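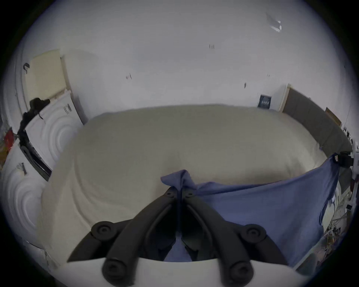
Photo: taken with the camera on the Elter hand gripper, Stallerham

There is a particular kind of silence that falls in a room when somebody is trying to pick up one layer of cloth and no more. I know it from watching my grandmother turn hems, and I met it again in August in a bedroom in Stallerham, where I had been invited to spend a few days trying out grippers. I should say at once that I am no engineer. I write about household things, mostly, and my interest in robots had until then gone no further than a vacuum cleaner that was afraid of the hall rug. But the offer was a kind one, and it came with lunch, and I have folded enough sheets in my life to feel that I might have something to say on the subject.

The question was a simple one to ask. If a robot is ever going to help with the bedclothes and the laundry, what should it have for hands? There were two candidates. The first was the Elter, a pair of long, curved black fingers on a broad white base, jointed at fat round pivots, which you hold and work yourself while a camera looks out along the fingers. The second was the Veres, a shorter and stiffer affair with flat pads that close square on to one another like the jaws of a vice. Both come in a version you carry about in your hand and a version that bolts to the end of an arm, and the idea is that whatever you learn with the one you can pass on to the other.

We began with the hand-held ones, and I am very glad we did, as I would have been hopeless with the arm straight off. The Elter took me most of a morning to get used to. Your own fingers know where they are without being told, and these ones don't know anything at all. You aim for the edge of a pillowcase and close on thin air a good inch in front of it. Then you overcorrect and get a great fistful of duvet as well. I found it helped to stop looking at the white base and look only at the tips, which is much the same advice I was given when I learned to use chopsticks, and by the time the kettle went on I was getting hold of things more often than not.

Blue cloth on a cream duvet makes for an easy start, with plenty of contrast for the camera and for middle-aged eyes. The knack with the Elter is to bring the two tips down close together and let the cloth rise into a little peak between them, a pinch like the one you'd use to lift a handkerchief out of a breast pocket. Its fingers come together so nicely at the tips that you can go in for a very small fold indeed. A black clip on one corner of the cloth kept that part at the edge of the bed, which gave me something to pull against. I was told quite firmly that I would have to manage without the clip later on, and so I did, with a good deal more bother.

The Veres is another creature altogether. Where the Elter pinches, the Veres grabs. It is splendid with a towel. I could take hold of a bath sheet by one end, give it a proper shake and not worry for a moment that it would slip away from me, and if all my washing were towels I should have gone home that same afternoon with my mind made up. With anything thinner, though, those square pads need a lot of cloth to bite on, and you end up pressing down into the mattress to get it. A soft bed gives way underneath you, the cloth goes down with it, and there you are, pushing a dent into the duvet and coming up with nothing.

I had not thought about the bed at all before I arrived, I must admit. I'd supposed that a bench would have done just as well. But on a hard table top you can press the cloth flat and slide one finger under the edge, and on a duvet there is no flat and very little edge, only a sort of puffy landscape that shifts each time you lean on it. If you want to know how a gripper will behave in somebody's house, you had better try it on somebody's bed.

Now for the numbers, which I promised to pass on and which the Stallerham team keep far more neatly than I could. Each gripper was given 756 attempts at picking up cloth of one sort or another: sheets, shirts, tea towels and one very slippery scarf which I came to dislike. With the Elter, 716 of those ended with the cloth held up off the bed. The Veres managed 700. That is closer than I had expected from my own fumbling, and I said so, and was told to look at the second column. This one counted the times that the gripper brought up something it shouldn't have, such as a second layer or a bit of the duvet cover. The Elter did that 53 times. The Veres did it a great deal more often, and nearly always with the thin things.

So on the face of it the matter is settled, but I don't believe it is quite so tidy as that. The Elter has its faults. Those long fingers flex a little when there is weight on them, and a damp towel made them bow outwards in a way that had me wincing. They also take up rather a lot of the view. When the cloth is bunched up right between the tips the camera has to make do with a narrow slice of it, and anything lying directly behind a finger may as well be in the next county. The Veres, being stubbier, leaves the picture clearer, and on the arm that seemed to count for more than it had in the hand.

Ah yes, the arm. I had two afternoons with it, driven from a controller they call Fakadport, after the place where the first one was put together. It is a grey box with two levers and a dial, and it has the great merit of being slow. You can set the dial so low that the arm creeps along like a cat that has seen a pigeon, and at that speed even I could bring the Elter's tips down on to a fold of sheet and close them where I meant to. Turn the dial up and my success went down, in very fair proportion. There was a second controller on trial as well, a glove sort of thing, but it was made for a bigger hand than mine and I don't think I can judge it fairly.

What I liked least about working through the arm was losing the feel. With the hand-held gripper a certain amount of tug comes back to you through the joints, and you know that the cloth has caught on something before you can see it. The levers tell you nothing of the kind. I twice hauled on a sheet that was trapped under the mattress, quite cheerfully, until the whole thing went tight as a drum. A small light comes on at the top of the box when the arm is pulling too hard, and I would move it somewhere that a person might look.

If you are thinking of trying any of this for yourself, perhaps for a school club or a workshop of your own, I would say to start with the hand-held sort and start with something bigger than a pillowcase. Use a cloth that doesn't match the bedding. Keep your elbow in. And do have a go with whatever is in your own linen cupboard, as old cotton that has been through the wash for years behaves nothing like the crisp new stuff out of a packet, and I'd been at it two days before anyone thought to bring some in.

For my own part I would take the Elter for shirts and sheets and the Veres for towels, and I would want the slow dial on both. The team have a new set of tips on order for the Elter, with a bit of rubber at the ends, and they have asked me back to try them. I've said yes, and that I shall be bringing my own fitted sheet – the one with the perished elastic.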